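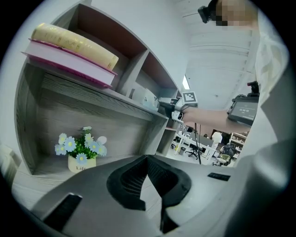

One long-time player of Dasov told us the matchmaker had stopped making sense to him at tier five, where he waited 16 minutes for a battle and then spent it against vehicles he couldn't penetrate from any side. Other players gave similar accounts, most of them with replays attached.

Magazine > Features > Online Games

Dasov is a team-based armored combat game built by Boström and run on servers in Coltbridge. Its matchmaker sorts the queue by vehicle tier first and by vehicle class second. Player skill is not read at all. A match opens when both sides are full and the combined weight of each side falls inside a fixed margin.

Weight is the part that causes trouble. Every vehicle carries a hidden value, and the value was set when the vehicle was released. A heavy tank added in the first year may have had its armor changed four times since then, but its weight has stayed the same. A side can be even on paper and still be short of working guns.

The April patch tried to fix this by widening the margin when the queue drops below 3,000 players. Waits came down during the morning. Lopsided battles went up, mostly on the smaller maps, where there is no room to avoid a bad matchup.

Fatex, a clan that keeps its own replay archive, sorted 1,202 battles from after the patch by the number of vehicles left on the winning side. Its report leaves out battles with a disconnected player - a fair choice, though it removes many of the worst results. The clan found that the widened margin hurt light vehicles most. They are given a low weight, so the matchmaker uses them to fill gaps, and a side may end up with five scouts and nothing to scout for.

Boström has two changes on the test server. The first recalculates weight after every balance patch. The second caps light vehicles at three per side - unless the queue is under 1,000, when the cap is ignored. Players on the smaller server are under that line for most of the night, so for them only the first change will matter. The test build still uses the old map rotation.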